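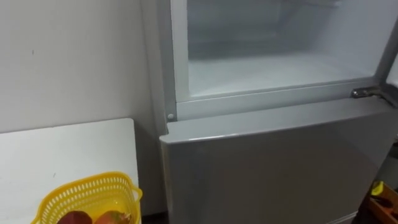
Figure 1. Top freezer compartment with the door open, empty, with a thin layer of frost on the inner surfaces.

Frost and Defrosting in a Shared Kitchen Refrigerator

Viktória Kun
Household Technology, second-year project
April 2022

1. Background

The refrigerator studied in this report stands in the shared kitchen of Prokach, a student residence. It is a top-freezer model with one freezer compartment above and a larger cold compartment below, each with its own door. The freezer is of the manual defrost type. Residents had complained that packages stuck to the floor of the compartment and that the door had to be pushed hard to close.

The project had two aims: to find out how quickly frost returns after a full defrost under normal shared use, and to write a defrosting routine that residents can follow without special tools.

2. Frost formation

Frost forms when water vapour in the air meets a surface below freezing point. In a manual defrost freezer the cooling tubes run behind or inside the compartment walls, so the walls themselves are the coldest surfaces and collect the ice. Moisture comes from room air let in at each opening, from uncovered food, and from gaps in the door seal.

A thin layer has little effect on cooling. A thick layer insulates the air in the compartment from the cold wall, and the compressor runs longer to hold the same temperature. The layer in Figure 1 is thin and gives the walls and floor a matte look. The ridges on the back and side walls are still visible through it. I used this as the visual reference for "light frost" in all later checks: if the ridges can be made out, no action is needed.

3. Method

The compartment was emptied and the contents moved to a second freezer on the floor above. The appliance was switched off at the wall. A towel was laid along the raised white lip under the opening, to stop meltwater running over the edge and down the face of the lower door. A shallow tray was placed on the compartment floor.

Ice was left to melt by itself. No scraper was used – a blade can pierce the wall and damage the cooling circuit. Loose pieces were lifted out by hand once they came away freely. The inside was then wiped with warm water and a little washing-up liquid, dried, and left open for a further hour before the appliance was switched on again.

The meltwater was poured into a measuring jug. Frost was then checked every week for 5 weeks, always at the thickest point of the back wall, with a plastic ruler held flat against the surface.

4. Results

The first defrost gave 400 ml of meltwater and took 80 minutes from switching off to the last ice coming free. The thickest frost at the end of the check period was 2 mm. Growth was uneven. The floor near the opening frosted earlier than the rear, which fits with warm air entering at the front.

The door seal was tested with a strip of paper closed in the door at several points. It held everywhere except at the lower corner on the hinge side, where the strip could be pulled out with slight resistance. The seal was cleaned with a soft brush and the test repeated. The strip then held.

5. Sources of error

The number of door openings was not recorded. Residents knew that the freezer was being checked and may have closed the door with more care than usual. Some meltwater was soaked up by the towel and is missing from the jug reading. The ruler cannot be read to better than half a millimetre, so the early weekly values are of limited use.

6. Routine for residents

Defrost when the ridges on the back wall can no longer be seen. Switch off at the wall, empty the compartment, lay a towel along the lip and leave the door fully open. Do not use knives, hair dryers or salt. Dry the walls before switching on, and wait until the compartment is cold before putting food back. Cover all food, and let cooked food cool first.

A printed copy of the routine has been fixed to the kitchen noticeboard. The next check is planned for October, with a sheet beside the appliance for recording door openings.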